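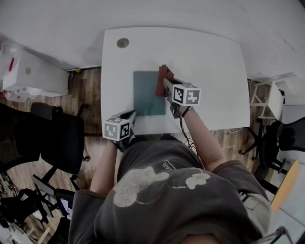 Cloth task, head view. Both grippers in hand, marker cubes on top.

Three weeks with the Feltell two-hand kit, bought through Sawatzky. Notes for anyone pricing one for a small lab. 1/

Contents: two hand-held grippers, a marker cube for each, cables, the recording software (Akum), a printed calibration target. No arm needed to collect. List price was 3,872 before shipping. 2/

Setup took me 51 minutes from opening the carton to a first usable recording. Most of that was the calibration step in Akum, which quits without a message if the target is tilted too far. 3/

We have 2,277 episodes logged. Cloth is the bulk of it: pick up, fold, lay back on the mat. Pose tracking holds as long as a cube stays in view. Turn the wrist too far inward and you lose it — plan the motion around that. 4/

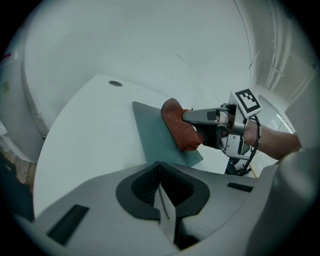
Same task from a gripper's own camera. Other gripper at the right side of the cloth.

The wide view is the best part of the kit. It keeps the mat and the other hand in one picture, so I can check a bad grasp without opening the head recording. 5/

Complaints. The cable gets in the way on cross-body reaches. Akum's export drops timestamps if you rename a session. Vlastimil Murín posted a script that repairs the files, and it works on ours. 6/

Indira D'Souza asked how it compares with the Zastomton set. I only had that one for an afternoon. Lighter in the hand, stiffer trigger, narrower view. I would want a longer loan before saying more. 7/

Support answered two of my 3 tickets. The open one is the export bug. Will post here if they fix it. 8/8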